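Troubleshooting log: discipline referral export, Zaria school district
Last updated: July
2 min read

OK, so I'm writing this all down while I still remember it! The district wanted its suspension and referral numbers broken out by school and grade before the Monday board meeting, and our export from Stilance kept coming up short. There should have been 956 referrals in the file. I got 400, every single time.

My first guess was a permissions thing (it usually is), so I logged in as the district admin and ran it again. Same 400. Then I tried one school at a time, and Bukhari Middle came through fine, all 14 pages of it, which made me even more confused.

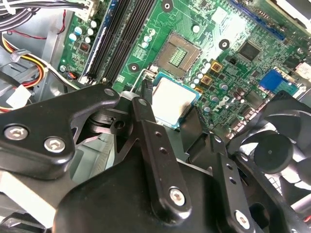
The reply from Vinex support landed after lunch: the export stops at 400 rows whenever "include parent appeals" is checked, and they asked me to uncheck it, run the referrals alone, and pull the appeals as a second file.

So I did that, and there they were – 956 rows! I joined the two files on the referral number and only had to fix two by hand, both transfers where the kid's old school was still listed.

Still open: the summary page counts an in-school suspension twice if it runs over a weekend. I've sent Vinex the report and asked them to keep this ticket open until the board packet goes out.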